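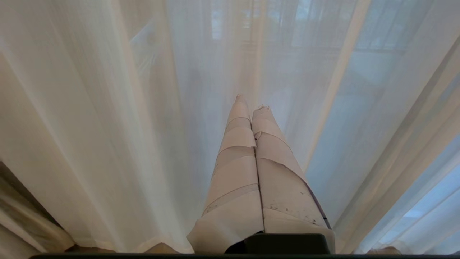
Maglaya Readers > Rooms and Comfort > Chapter 4

Chapter 4
Daylight, and What We Do With It

I used to rent a room on Setumum Street that got so much afternoon sun I did my grading in a baseball cap. Great light, terrible room! I bring it up in every class I teach, and I'm bringing it up with you now, so that you'll stop thinking of daylight as something a room either has or hasn't got.

Chapter 3 was all about lamps, and lamps are easy (you pick a bulb, you switch it on, it behaves). The sun moves, it goes behind clouds, and in September it comes in lower than it did in June and lands right on the TV.
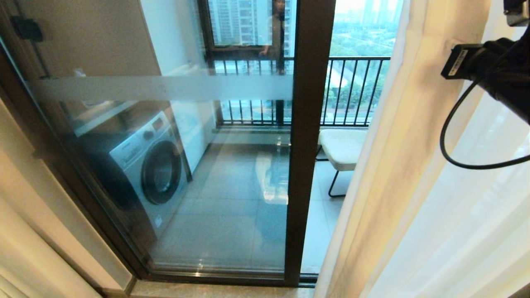 So we need two words before anything else. Illuminance is how much light falls on a surface, say the page you're reading. Glare is what happens when one part of your view is much brighter than the rest and your eyes can't settle. You can have plenty of the first and still be miserable from the second, as I was in my cap.

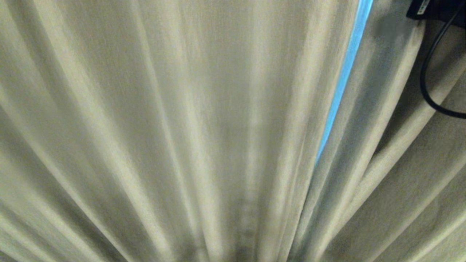

Sheer cloth is the oldest fix I know of for glare, and I'm very fond of it. The threads scatter the light that gets through, so a hard bright patch on the floor turns into a soft glow over half the room. You do lose some brightness, and how much depends on the weave, the color and how full the folds are. We'll measure that in Section 4.2 with a cheap light meter and whatever fabric you have at home.
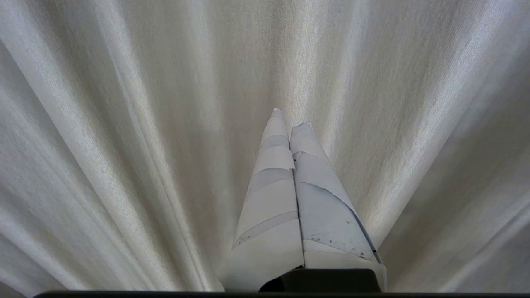 Mylene Magbanua wrote in the margin of my draft, "Don't let them measure on just one afternoon. My first set of readings was useless, a cloud came over halfway." Fair point! Take your readings with and without the cloth a minute apart, under a steady sky, and repeat them on another day.

Bring your notebook, and read the safety box on page 64 before you climb on anything.

Contact Maglaya Readers | Copyright Maglaya, October 2024 | Back to top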